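Moving bookshelves and setting up a home office: tips, second go

Updated February 2026

Rewrote this after the second move. The old version was too long and half of it was about curtains. Quick notes, no order to speak of.

Boxes for books

Small ones. Smaller than you think. A wine carton is right for hardbacks, anything bigger and the bottom goes on the stairs. Tape the base twice, once along the seam and once across. Paperbacks can go in something a bit larger but fill the gaps with socks or tea towels.

Pack spine down or flat. Never spine up, the pages pull on the glue. Learned that on an old atlas, now in two parts.

Write on the side of the box, not the top. Once they're stacked the top is no use to you. Shelf name plus left/middle/right. I used "hall 3 left" and so on and it saved an entire evening.

Photograph every shelf before you take anything off. Phone is fine. Then put them back from the photo.

Shelves first, books after

Carpet, then shelves, then two nights of nothing. New carpet squashes under weight and a tall case will lean forward a little as the front edge sinks along the gripper strip. Check with a level on the second day. Thin packers under the front, trim with a knife so they don't show.

Fix to the wall. All of them, even the short ones. One bracket into a stud at the top beats four into drywall. No stud where you want it? Run a batten across two studs and screw the case to that.

Our long wall is 3459 mm and the cases came to a bit more then that because I forgot the baseboard at both ends. Measure at floor level AND at shoulder height. Old walls aren't straight. Cut the baseboard out behind the cases if you're staying put, otherwise get cases with a notch.

Shelf spacing: 278 mm between boards takes nearly everything I own. Art books get the bottom shelf. Longest span I'd trust without a middle support in pine is 640 mm. Beyond that they sag, slowly, and then you notice it every day. A strip of hardwood glued under the front edge helps a lot. I got mine as offcuts from Rarkodwood, the bargain bin by the door, mixed lengths.

Desk

Put the desk side-on to the window. Facing it is lovely for an hour, then the glare. Back to it and the screen's useless.

Keep the lamp on the opposite side from your writing hand. Sounds obvious, I had it wrong for years.

Cover the top before you do any messy jobs on it. Plain paper off a roll, overlapped a good hand's width, taped at the corners only. Glue drips, pencil shavings, oil off a hinge, all goes in the bin at the end in one bundle. Newspaper leaves ink on a pale top so skip it. Change the paper when it gets scruffy, don't lay more on top or the bits get trapped between layers.

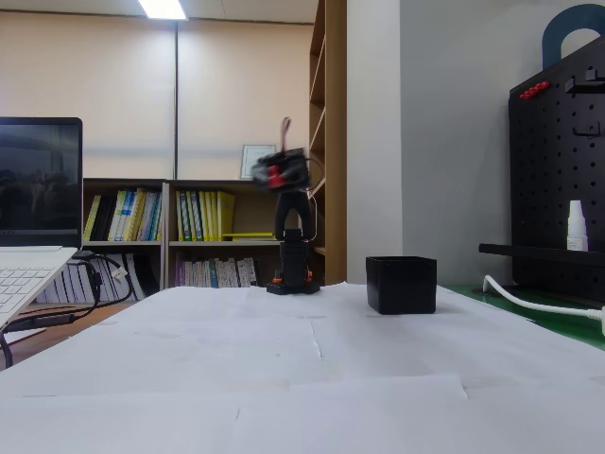
A reader writes that lining paper is better than packing paper for this, being heavier, and that she leaves hers down all winter and does the household accounts straight onto it. Fair enough. She also says to iron the curl out on low before taping, which I haven't tried but will.

Cables

Do these before the desk goes against the wall. Not after. After means lying on your side with a flashlight in your teeth.

One power strip, screwed to the underside at the back. Then only a single lead goes down to the outlet. Leave slack if your desk goes up and down. Hook and loop ties, not zip ties, you WILL be swapping something within the month.

Label both ends. Masking tape folded over like a flag.

Small stuff

An open pot or box on the desk for the things that wander: pens, scissors, the good tape. No lid. Anything with a lid becomes a thing to put other things on.

New shelves smell for a while. Window open, and leave the books a little forward of the back panel so air gets round. Painted shelves need longer, a week at least, or the dust jackets stick. Used the Zonedgate water-based satin on ours and I rushed it. Three jackets with white stripes now.

Musty books: stand them open in a dry room for a few days, fanned out, then into a lidded tub with an open dish of baking soda. Don't let the soda touch the paper. Repeat if needed. Doing this in July is hopeless where we live, far too humid, wait for a dry spell.

Dents in new carpet from furniture: ice cube in the dent, let it melt, blot, then fluff with a fork. Works on wool. Nylon not so much, use a damp cloth and a warm iron, and keep the iron moving.

Doors that catch after carpet goes in. Check before the fitters leave! Mark the door at the height of the pile, take it off, plane from the ends toward the middle so the edge doesnt split. Seal the raw edge or it'll swell.

Still to add: hanging pictures over radiators, what to do with a filing cabinet that locks itself.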